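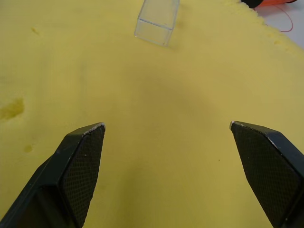

1. El puesto y quién lo ocupaba

Ostell monta portafusibles para furgonetas y hasta diciembre lo hacía todo a mano. Mi tutor de prácticas, Dario Russo, llevaba 28 meses metiendo fusibles de cuchilla en bloques negros y no lo echa de menos - lo dice mirando a la pinza con cierto rencor.

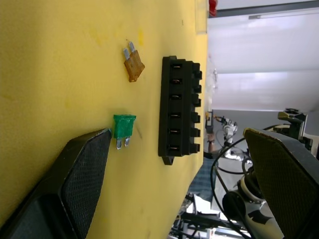

Ahora su trabajo consiste en preparar las piezas, vigilar y apuntar en una hoja lo que la máquina hace mal. La hoja es de papel. La empresa pidió un lote de prueba de 500 bloques y él propuso empezar por uno.

2. Lo que cambia

Le duelen menos los dedos y más la paciencia. También ha subido de categoría, aunque el sueldo, según él, todavía no se ha enterado. 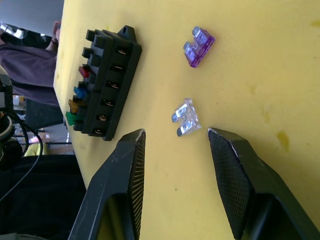

¿Quién decide cuándo se para el robot?
El operario del puesto, sin pedir permiso al encargado. Figura en el acuerdo de turno firmado el 14 de marzo, y Dario lo ejerce con gusto.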